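How to square up a stack of folders so it stays square

Most advice on desk paper comes from people selling something. I have bought the upright sorters, and one of them, a Paner with nine slots, held everything except the folders I used. So treat the following as a method that has worked on my desk and may or may not work on yours. It needs no equipment.

Updated March 11, 2013, after a few readers wrote in about the last step.

Before you start

Clear a patch of desk against a wall. You want a hard, flat surface. A blotter or a desk mat grips the bottom edges and spoils the whole thing. Take your folders, notebooks or plastic wallets and pull out anything that is a different size. Small ones slide down inside the stack and you won't find them until August.

Step 1. Empty the junk first

Open each one and take out binder clips, pens and sticky notes that have come loose. A single clip makes a lump, and no amount of tapping will flatten a lump. Kinga Kun, who wrote to me about this, swears you can leave the clips in if you alternate sides. I tried it with 17 folders and got a stack that leaned two ways.

Step 2. Sort by stiffness

People love to sort by color. Fine, if your colors mean something. If they don't, put the stiffest pieces on the outside and the floppy ones between them. The stiff ones act as covers.

Step 3. Tap the long edge, then the short edge

Hold the stack loosely, with a palm on each side, and let it drop a little way onto the desk. Loosely is the part most people get wrong. If you squeeze, nothing inside can move, and you are only knocking on the desk. Three or four taps, turn it, three or four more.

Step 4. Close your hands and set it down

Now you can squeeze. Keep one hand on each side and bring the stack to the back of the desk near the wall before you let go of anything.
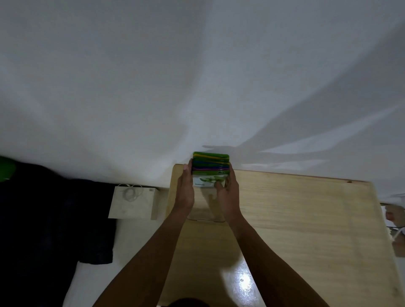
Do I need a bookend if the stack is going to stand up?

You will want one for a tall stack of thin folders, which slump after a day or so. A short stack of stiff ones can usually lean on the wall without help. Lay it flat if you're unsure.

Step 5. Leave it alone

Check it the next morning. If it has fanned out, there is something lumpy in the middle, so go back to step 1. Volodymyr Holovko suggests a rubber band. I'm not convinced - it bows the covers, and you stop opening the folders at all.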